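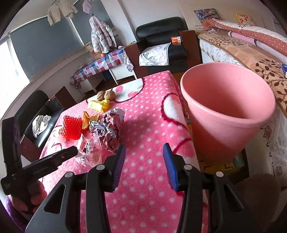 What does a lock keeper write down when the river does not change?
The level, the time and the word "steady", in that order, every three hours.

Stories > Short fiction > Rivers and canals

STEADY

The gauge at Skellerbridge read 378 at six in the morning. I entered it in ink. The standing orders from Clumar required ink, a ruled margin and no remarks.

At nine it read 378 again. The upper gate was shut, the paddles down, the seepage within tolerance. I greased the rack on the near side and entered that as well, under Maintenance.

My predecessor had kept the same book for 50 pages. In June, on a page otherwise in order, he had written "378, steady, heard singing in the culvert." The next entry was in another hand. The office had ruled a line through the last four words and initialled it.

The culvert is a brick pipe of 1104 millimetres internal diameter. It carries the bypass flow from the Zirska arm and discharges below the tail gate. Air drawn through it at low flow will produce a note. I checked this against the tables and found the note should be a little under the G below middle C.

At noon I went down with a tuning fork and a lamp. The level was 378. The flow was low. There was a note, and it was the right one -- then there was a second, a third above it, which the tables did not allow.

I stayed until three. I am told I missed an entry.

The book has a space for it. I have written the level, the time and "steady", and left the margin clear.

12 shares | 3 comments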